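Mod load order breaks custom creature textures after save reload

Posted by Zawadi Minja
2022-04-19

I have a creature-building game (Valasen, PC version, patched to the current build) with two texture mods installed, Nenovby and Stoltell. Both load without errors. In the editor every creature looks correct. When I save, quit to desktop and load again, any creature that uses a Nenovby skin comes back with the default gray one. Stoltell skins are not affected.

Already tried: verifying the game files, deleting the shader cache, reinstalling both mods, and moving Nenovby above and below Stoltell in the launcher list. The log shows one line each time:

skin index 1397 out of range, using fallback

I have 70 creatures in this save and would prefer not to rebuild them. Is the skin data gone from the save, or is it only being read wrong?

Ignacio Cifuentes

The data is still there. The save file stores a skin as an index number and does not store its name. At startup the game builds the skin table from whatever mods it finds, in the order given in modorder.cfg. The launcher list is supposed to write that file, but it skips the write if the file is set to read-only, and older mod installers set it that way. So moving entries in the launcher probably did nothing.

Steps:

Close the game and the launcher. Copy your save folder somewhere else.
Open the properties of modorder.cfg and clear the read-only box.
Open it in a text editor. Put Nenovby on the first line and Stoltell on the second.
In settings.cfg, find skin_table_max. If it is lower than 2000, set it to 2000.
Start the game directly from the executable and load the save. 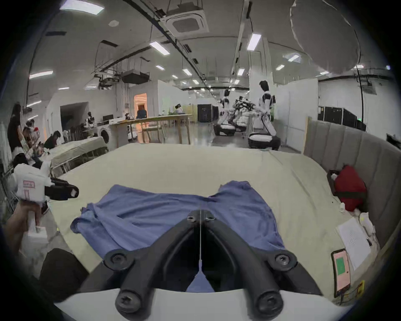

Blue T-shirt laid out on the bed

Do not save over the old file until you have opened several creatures and checked them in the editor. If the game saves while the fallback skin is active, the original index is overwritten for every creature loaded in that session. Turn autosave off first.

If the log still reports an index out of range after this, post the full startup section, from the first mod line down to the table size.

Saturnino Carretero

had the same thing in September, I just uninstalled Stoltell and it went away. didn't need it anyway

Leandro Peñalver

Ignacio's steps are correct for the current build. One addition: on the build before this one the setting is called skin_max and the game ignores skin_table_max without a warning. Check which name your settings.cfg has before adding a new line. Removing Stoltell also shifts the table, so any creature with a Stoltell skin will go gray in its place.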